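Moving house with two indoor cats – keep them in how long?

Divstead Pet Owners Board > Cats > Behaviour and Settling In

mogglesworth
We get the keys on Fri 5 July and I'm already a bag of nerves, mostly about the cats. Patent is the big black one (shiny as a shoe, hence the name) and Tusell is the small tabby who hides if you open a crisp packet. They've both been going out through a flap for years. The new place is only 4 streets from the old one, and that's the bit that worries me. How long did you all keep yours in? And did anyone's go back to the old house?

tinofsardines
Mine went back. Three times! We'd moved the other side of the park and he'd be sat on the old doorstep by teatime looking cross. The new people were lovely about it, but I did feel a fool walking round there in my slippers with the carrier. We'd only kept him in for 10 days and I'd double that next time, easily. Ask the people moving into your old place not to feed them, however much they shout.

ginger_and_tonic
I'm going to disagree a bit. We did a full month in and it nearly finished us. Ours was spraying the curtains by week two and yowling from about four in the morning. He was far happier once he was out, and he came straight back for his dinner. I think you have to look at the cat in front of you. A bold one might be ready well before a shy one.

tinofsardines
Fair enough, but a bold one is also the one that marches off home across a main road. I'd rather have the yowling.

mogglesworth
There is a main road, yes. Not a huge one but the buses use it. Patent is definitely the marching sort. Tusell I could probably keep in till September and she'd thank me for it.

bluetabbyblue
Long time reader, hardly ever post, but we did this last year with three so here's what worked for us. I've written it out as a list because I had it on the fridge.

1. One room first. Pick the quietest one and get it sorted before anything else comes off the van. Litter trays, water, a bed that hasn't been washed, something to hide in. A box on its side is fine. Ours stayed in the back bedroom for the first couple of nights and I slept in there with them on a camp bed, which did my back no good whatsoever but I'd do it again.

2. Don't clean the blankets. I know, I know. Bring them smelly. We also rubbed a soft cloth round their cheeks and then wiped it along the skirting and door frames at cat height. My husband thought I'd lost the plot.

3. Change the microchip details before you go. I did mine on the phone while I was waiting for the kettle. Put a tag on the collar with your mobile number as well if they'll wear one.
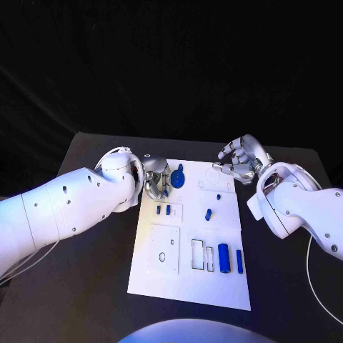
4. Open the house up slowly. One more room every day or so, with the first room always left open so they can bolt back to it. The stairs were the big thing for ours. One of them sat at the bottom for a whole evening just staring up.

5. First trip out before a meal, never after. Go out with them, leave the door open behind you, shake the biscuits after a few minutes. Do it at a quiet time of day. We kept the flap locked for ages after that and just did door trips.

ginger_and_tonic
Good list. Number 5 is the one that matters most, I reckon. A hungry cat is a cat that comes home.

khamphan_lane
I'd add: check behind the kitchen units before you let them loose in there. We live on Khamphan Lane, old terraces, and there was a gap beside the cooker that our girl got into on day one. We had the plinth off with a butter knife. She was perfectly all right, just filthy, and very pleased with herself. Stuff any gaps with old towels till you can do it properly.

mogglesworth
Oh no, I hadn't even thought of gaps. Tusell will find every one of them. Right, towels are going in the car with me and not on the van.

Does anybody rate those plug-in calming things? They're not cheap.

tinofsardines
Did nothing for mine. Might as well have plugged in a lamp.

bluetabbyblue
Worked a treat on two out of three here! Start it a few days ahead in the old house if you're getting one, and then move it with you. The third cat couldn't have cared less, so it's a bit of a gamble.

ginger_and_tonic
Have a word with your vet if Tusell's really nervy. Ours was happy to chat on the phone about it and didn't charge.

mogglesworth
Will ring them tomorrow. I think I'm going for three weeks minimum for Patent, longer if he's coping, and Tusell can tell me when she's ready. Thanks all, I feel a lot better – will report back once we're in and I've found the kettle.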